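# Desktop Trade-In and Teardown: Common Questions

Tundden takes in used office desktops, strips them for parts and sends the remaining metal and boards for recycling. These are the questions we get most often at the Boninport counter and by email.

## Which computers do you take?

Any full-size or small desktop tower, working or dead. We don't take laptops, all-in-ones or monitors. For lots over 100 units, email first so we can book dock space.

## Do I need to take anything out before I drop it off?

Remove discs, USB sticks and anything plugged into the back. Leave the power supply, cards and memory where they are. A tower with parts missing is still accepted, but it is priced lower.

## How is a tower opened?

It goes on its side on the bench and the side cover comes off. From there the drive bays, power supply and board can all be reached without turning the case over.
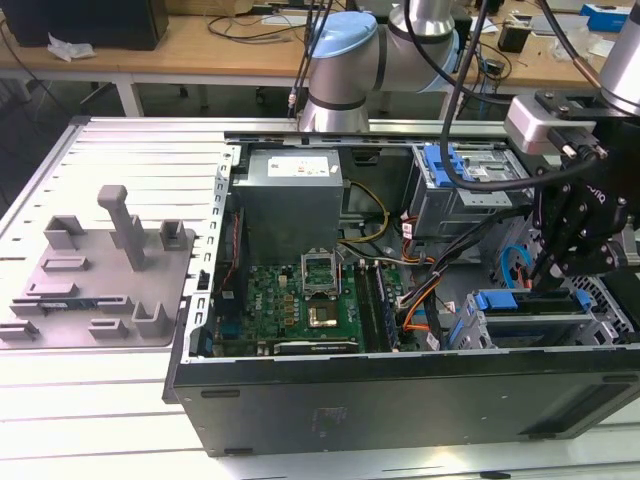 *Open tower on the bench, power supply at upper left, blue drive latches at right.*

## What happens to my hard drive?

Drives are pulled, logged by serial number and shredded. We don't resell them. If you want a certificate, ask for it when you drop off. It costs nothing for business accounts and is emailed within 90 days.

## Can I keep the drive myself?

Yes. Take it out at home or ask at the counter. Many office towers hold the drive with a plastic latch, so you may not need a screwdriver. Unplug the data and power cables first, and pull on the connector, not the wire.

## Which parts get reused?
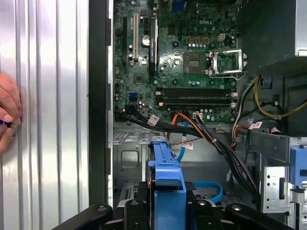 Memory, processors and expansion cards are tested and sold through our Witosow store if they pass. Power supplies are tested under load. Boards with swollen or leaking capacitors go to recycling, as do boards with bent socket pins.

## What about the small round battery on the board?

Leave it in. We remove coin cells ourselves and store them apart from the rest of the scrap. Please don't put loose ones in the box with your computer.

## How are large lots paid?

Lots under 500 units are paid by check after inspection. Between 500 and 1,000 units, you can choose check or bank transfer. Anything larger is handled by our Thongsuk office, which will send a written quote.

## Can I get a computer back after I hand it in?

Only before it reaches the bench. Call the counter with your receipt number as soon as you can. Once a tower has been opened and logged, the sale is final.

## Are you open on weekends?

Saturday mornings, drop-off only. Payment and certificate questions are answered on weekdays.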